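Areti Sfakianakis
2022-01-05

1/ Notes on the Pleramley weapons search, now that the district police have put out their tally. Houses and workshops in the industrial quarter were searched over two nights. I have the four-page summary and spoke to two officers who were on the cordon.

2/ The tally: 327 rifles, 90 mortar rounds, and 1,153 items listed only as "components." The last category is undefined. It could cover fuses, tripods, or loose springs.

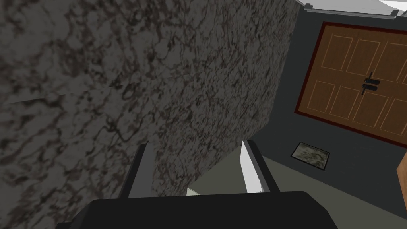

Stone, up close.

14 replies · 61 shares

3/ Method, per the summary: outer cordon on the ring road, inner cordon by block, then search teams moving east to west. Residents were told to stay indoors. Each team carried a paper log, and the logs were merged at the Etia depot the next morning.

4/ The merge is the weak point. Serial numbers were recorded for the rifles and for nothing else. Mortar rounds were logged by crate, and crates were opened at the depot, after transport.

5/ Col. Abdelkrim Abou Zeid, who commands the district force, told me the crates were sealed on site. The summary doesn't mention seals. I have asked for the seal register.

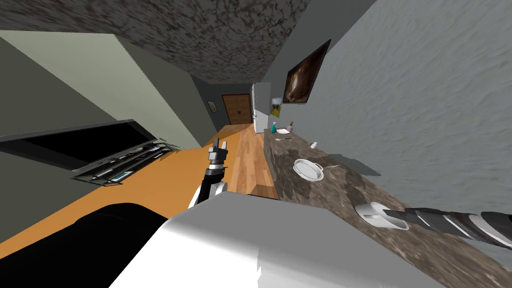
6/ DETENTIONS
The summary gives no figure. Nouhaila Farouk, a lawyer acting for several families, says her clients have not been told where their relatives are held or under which article. The police press desk says the list goes to the court first.

7/ Under the emergency order, a detainee must be brought before a judge within two days. That order expires in February unless the council renews it.

8/ Damage claims go through the Fawzy Street office. The form asks for a search receipt. Most residents I spoke to were not given one — the teams appear to have run out of forms on the first night.

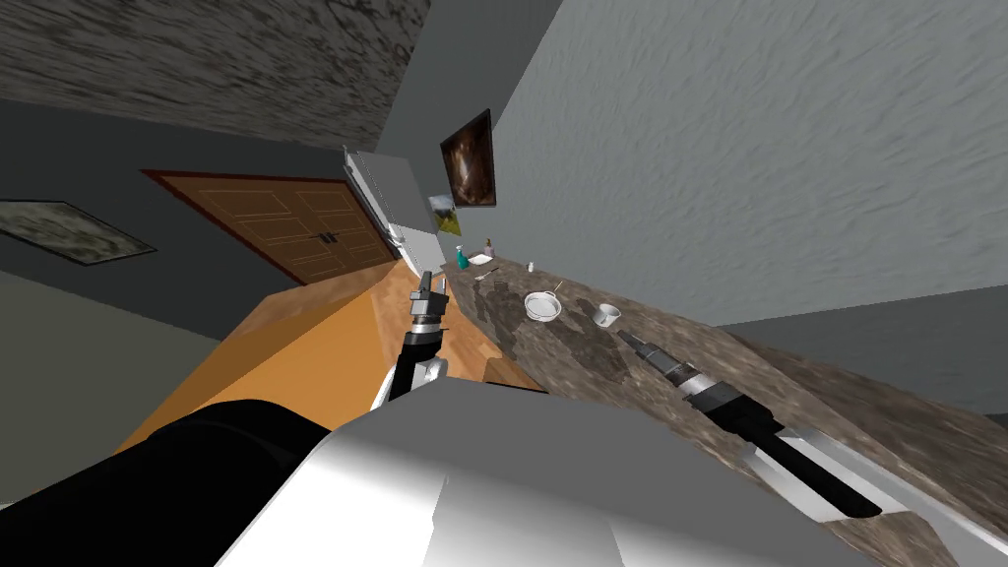

Two arms over the counter.

9 replies · 38 shares

9/ On origin: Hok-lam Kao, who tracks small arms for the Brastix monitoring group, has seen photos of the rifle markings. He reads them as older stock from at least two sources and won't go further without the serials. The police have not released those.

10/ Shaimaa Zerouali is covering the court side and will post when the detention list is filed.

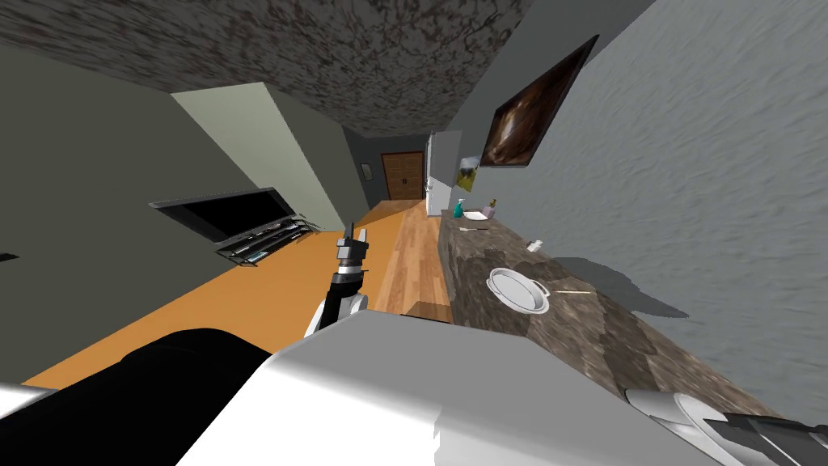 11/ Asked several times today: is the cordon still in place?
The inner one was lifted after the second night. The outer one remains on the ring road, with ID checks for vehicles going in.

12/ Next post when I have the seal register or a written refusal.

22 replies · 104 shares

Contact · Copyright Areti Sfakianakis · Back to top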